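Chapter 3
Charging Decisions in Homicide Cases

3.1 Purpose of this chapter

A homicide case passes through several hands before it reaches a jury. Patrol officers secure a location, a medical examiner rules on cause and manner of death, detectives assemble a file, and a prosecutor decides which offense, if any, the file supports. The earlier chapters dealt with the first two stages. This chapter deals with the last one: how a set of findings becomes a written charge.

The chapter assumes that the reader can already tell cause of death from manner of death. Cause is the injury or disease that ended life. Manner is the category into which the death falls: natural, accident, suicide, homicide or undetermined. A ruling of homicide by a medical examiner means that one person died through the act of another. It carries no finding of guilt, and it does not bind the prosecutor. Students who confuse the two uses of the word will have difficulty with Section 3.4.

3.2 Terms used

Arrest. The taking of a person into custody. In a felony case an arrest requires probable cause, either set out in a warrant or present at the time the officer acts.

Complaint. A sworn written statement that a named person committed a named offense. In many states it is the document that opens the case in court.

Indictment. A formal charge returned by a grand jury. Some states require one for serious felonies; others allow the prosecutor to proceed by information.

Information. A formal charge signed by the prosecutor, usually tested at a preliminary hearing.

Lesser included offense. An offense whose elements are all contained within a more serious one. Manslaughter is often treated this way in relation to murder, although the rule varies by state.

3.3 The Mirzaei file

The problems in this chapter draw on a single teaching file, referred to as Mirzaei. The file concerns the death of a warehouse supervisor at a distribution site operated by Fleltetti. Two employees were on the loading dock with him in the early evening. One of them left before the ambulance arrived and was stopped 12 miles away, shortly before 9 p.m. The file holds 200 pages, of which the student needs only the witness statements, the autopsy summary and the door records kept by the site's access system, Rukix.

The door records deserve close reading. They show when a badge was presented at a door. They do not show who carried the badge, and they do not show when a person left by a door that opens freely from inside. A prosecutor who treats the record as proof of presence will meet that objection at the preliminary hearing.

The summary prepared by Jeanine Coppens, the investigator assigned to the file, separates what each witness saw from what each witness was told later. Students should keep to that separation in their own memoranda. A statement repeated by four people may still have one source.

3.4 From finding to charge

Murder and manslaughter generally differ in the mental state that must be proved. The act and the result may be identical. For that reason the charging decision turns on evidence of intent, which is seldom direct. Prosecutors look to statements made before and after the act, the nature and number of the injuries, the means used, and any preparation. Flight may be considered, but it is weak evidence standing alone – people leave for many reasons.

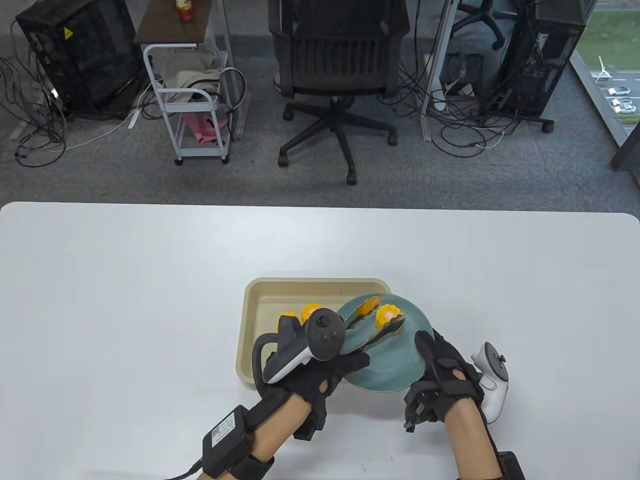 Can a prosecutor change the charge after the case has been filed?

A charge may be amended, reduced or dismissed after filing, within limits set by state law and subject in some instances to the approval of the court. Where a grand jury has returned an indictment, a change of substance normally requires a new one.

Time limits also shape the decision. In the jurisdiction used for the Mirzaei file, a person held in custody must be formally charged within 30 days of arrest or be released. Release under this rule does not end the case. The prosecutor may file later, and murder carries no statute of limitations there.

3.5 Reading for the first problem

Before attempting Problem 3-A, read the autopsy summary and the statement of the second dock employee, marked in the file as the Fotport statement after the street where it was taken. Note each point at which the two documents address the same event. Prepare a one-page memorandum naming the most serious charge the evidence supports, and list under it every element for which the file offers only one source.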